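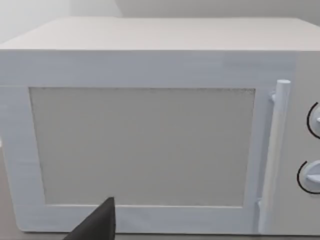

White microwave, door side

Microwave popcorn vs. stovetop, and is the old way worth the trouble?

prairiekettle
Posted 2022-07-25
Hello everybody! I have been reading this board since May and finally made an account, so please be kind. My husband and I have a movie night every week, and for years it has been the bagged stuff, butter flavor, the whole house smells of it until morning. Then my sister gave me a big jar of loose kernels from the Gernar farm stand and now I'm wondering if I should learn to do it in a pot like my grandmother did. She used a heavy old kettle with a dented lid and I can still hear it. Is there that much difference in taste, or am I just missing my grandmother?

saltlick_38
Both, I'd guess, and welcome! Stovetop tastes more like corn. Three tablespoons of oil, 3 kernels in the pot with the lid on, and when those pop you pour in the rest and take it off the burner while you count to thirty. Then back on, and give it a shake now and then. I've done it that way for 32 years and my kids won't touch a bag.

Resa
I'm going to disagree a little, with love. You can put loose kernels in a plain brown paper lunch bag, fold the top over twice, and microwave that. No oil, no pot to scrub, and you can salt it however you like. Mine takes a bit over 2 minutes but every oven is different, so stay close and listen for the pops to slow down.

saltlick_38
Resa, I tried the lunch bag and it came out like packing foam! And the salt slides right off to the bottom. You need some fat for it to hang on to.

Resa
Spritz of water and then the salt, very fine salt, shake the bag. I will give you that it isn't the same as butter. But on a work night I am not getting a pot out.

Stumitent
Chiming in to say the age of the kernels matters more than any of this. If that jar sat in a hot pantry they dry out and you get a bowl full of duds. A spoonful of water in the jar, shake it, leave it a few days with the lid tight. Brought back a whole jar of Ambrose white that I was ready to give to the birds.

prairiekettle
Oh, you are all so nice, thank you! I did a pot tonight and scorched the first batch (I was talking, I'm always talking) but the second was lovely and my husband ate most of it before the movie started. Resa, I have lunch bags left from the school year so I'll try yours on Thursday. Does anyone melt the butter in with the oil or is that asking for trouble?

saltlick_38
Trouble! It burns. Melt it on the side and pour it over slowly while somebody else stirs.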